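Whiteboards get a wipe-down before new term at Endadden

March 2022

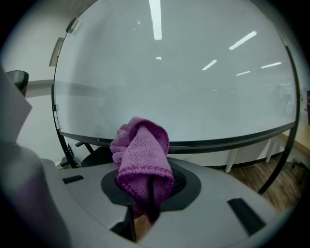 Staff at the Endadden community learning centre have begun cleaning and checking the whiteboards in its teaching rooms, ahead of the autumn program starting later this month.

The work covers the mobile boards on stands as well as those fixed to the walls, and is being done room by room in the evenings so that classes already under way are not moved. Each board is dusted with a microfibre cloth, washed, dried and then looked over for scratches and worn patches.

Centre manager Imelda Macaraeg said complaints about the boards had been building up since last year, mostly from people sitting at the back of the larger rooms.

"Students were telling us they couldn't tell the new writing from the old," she said. "We had tutors going over the same board with a tissue, then with their sleeve, and it just pushed the ink around."

The centre runs English, bookkeeping, first aid and computer classes, and had 371 people enrolled at the end of last term. Most of the tutors still write on a board for at least part of each lesson, including those who also use a projector.

Ms Macaraeg said the centre had looked at replacing all the boards and decided against it after getting a price of $2824, not including delivery. Cleaning supplies, new markers and repairs to the stands have come to $743, which was paid from the room hire account.

Part of that money went on coloured cloths. Purple ones are kept for whiteboards only, and the other colours are for desks, kitchens and bathrooms. Genalyn Aquino, who looks after the cleaning roster, said the cloths had been getting mixed up in the wash and some were coming back to the teaching rooms with traces of kitchen spray in them.

"You put that on a whiteboard and it leaves a film," she said. "The marker goes on patchy and then it won't come off. So the purple ones now get washed on their own, no fabric softener, and they hang up to dry in the storeroom."

Ordinary dry-wipe marks are being taken off with the cloth alone. Where there is still a haze, staff are using warm water with a drop of dishwashing liquid, followed by a second cloth rung out in plain water. Older stains are treated with a small amount of isopropyl alcohol with the windows open.

Scouring pads and cream cleansers are not to be used on any of the boards. One wall board in the Riis room was scrubbed with a pad some years ago and will be taken down, as the coating has gone through the middle and ink soaks straight in. It will be covered with fabric and put up again in the foyer as a noticeboard.

Glare has been the other common complaint. The boards have a glossy surface and pick up the ceiling lights, so that a line of writing can disappear depending on where a person is sitting. Bookkeeping tutor Narayanan Bangera said he had started turning his board a little towards the windows and switching off the front row of lights.

"It's a small thing but people stopped squinting," he said. "The trouble is the next class comes in, straightens it up and turns everything back on."

The centre will put strips of tape on the floor in each room to show where the stand should go. Tutors will be asked to try the position for 2 weeks before asking for a change. The light switches will also be labelled, so that the front row can be turned off separately in the rooms where the wiring allows it.

Marker trays are being emptied as part of the same job. Dried-out markers will go into a box in the office and not back in the tray, and tutors can swap them one for one for new ones. Milagros Espiritu, who teaches the Monday English class, said she would still be bringing her own.

"I like a thick blue one and they are always the first to walk," she said.

Tutors have been asked to clear their boards at the end of every class, including anything marked "please leave". Ms Macaraeg said some notes had been left up for months, and that ink left that long was much harder to shift. Anyone who needs to keep something can take a photo of it or copy it onto the flip chart paper in the storeroom.

Work on the ground floor is finished apart from the Hulo room, which is booked by a choir most evenings. The upstairs rooms are next. Two of the stands up there have loose castors and will stay out of use until the parts arrive - tutors who normally have one of them can borrow a board from the ground floor, but should ask at the office first as the lift has to be unlocked.

Classes will run at their usual times. Room changes, if there are any, will be posted on the door and sent to students by text message. Questions about the boards can be left with Ms Aquino at the front desk.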